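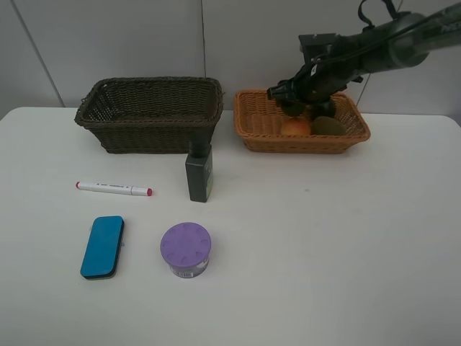
Dark basket left, lighter one right. Peach and kiwi in the lighter one, everything else still out on the table.

How to sort a table of odds and ends with two baskets

Quick one today. You know the table. Fruit, pens, a bottle of something, a tub with a lid, all the bits that get put down on the way past and then live there. Mine fills up by teatime whatever I do. Two baskets sorts it. Takes me 15 minutes from scratch, less once the baskets have a home.

What you need

Two baskets. Different colours if you can, so you don't have to think. A damp cloth, a dry cloth. Somewhere to put the stuff that doesn't belong.

Mine are wicker, one dark brown, one a sort of orangey tan. The tan one is a bit shallower and the weave is more open, so that's the fruit one. Air gets round it. Dark one has a tighter weave and is for everything that isn't food. Small things don't poke out through the sides.

Step 1. Clear the back edge

Push everything forward. Wipe the back of the table, dry it, baskets go there side by side. Leave a gap between them, a hand's width is fine. Don't jam them together or you can't lift one out without dragging the other.

Back edge matters. Put them in the middle and stuff just collects round them like before.

Step 2. Fruit first

Into the light basket. Check each piece as it goes in, turn it over, look for soft spots. Anything bruised gets eaten today or goes in the freezer bag for smoothies.

Peaches on top of things, never underneath. They mark if you so much as look at them. Kiwis are tougher, but a ripe one will still squash. If your kiwis are rock hard, leave them next to the peach and they come on faster. In August I check mine morning and night becuase it all goes over so quickly in the heat.

Single layer if you can manage it. Don't fill it to the rim.

Step 3. Line up what's left

Everything else in a loose row or two on the table where you can see it. In my case:

a marker
a whiteboard eraser, blue
a dark grey bottle with a green label
a round tub with a purple lid

Looks like nothing. Was driving me mad though.

Step 4. Decide, quickly

Pick up each one. Three choices - basket, elsewhere, bin. Five seconds each, no longer.

Marker: test on scrap paper. Writes, it goes in the dark basket. Doesn't write, bin. Don't put a dead pen back, we all do it. Store it lying flat.

Eraser: give the felt a good bang outside first or you get dust all through the basket. Then in, felt side down on a folded bit of kitchen roll.

Bottle: check the cap is on properly. Tall things tip in a shallow basket so stand them in a corner of the deeper one. If it's a cleaning product it doesn't go near the fruit at all, take it to the cupboard, high shelf if you've got little ones.

Tub: lid on tight, in last, up against the side so it doesnt roll. Label facing out.

Step 5. Wipe the front

Now the table's clear, do the rest of it. White tops show everything. Damp cloth, small circles, then dry straight after or it smears. Felt tip marks come off mine with a bit of washing up liquid on the cloth - try a corner first on yours.

Step 6. Keep it going

Rule in our house is one in, one out on the dark basket. When it's full it's full. Empty both once a week, shake the crumbs out over the sink, quick go round the weave with an old toothbrush. Don't soak wicker. Let it air before anything goes back in.

That's it. Off to do the drawer under the kettle, wish me luck.

Comments (4)

Oluwatosin Nwachukwu
Did this last night, took 28 minutes but my table was worse than yours. Found 6 dead biros. Where do you keep bananas? They turn everything else brown.

Reply from author
Bananas on a hook, well away from the basket. Six biros is good going

Ho-yin Tai
A folded tea towel in the bottom of the fruit basket stops peaches getting the weave pattern pressed into them. Wash it with the rest of the towels.

marg_b
tried the marker test, all three went in the bin. thanks

Related posts

The drawer under the kettle, part one
Getting felt tip off a white table
What to do with too many peaches
Cleaning wicker without wrecking it
Small hallway, too many shoes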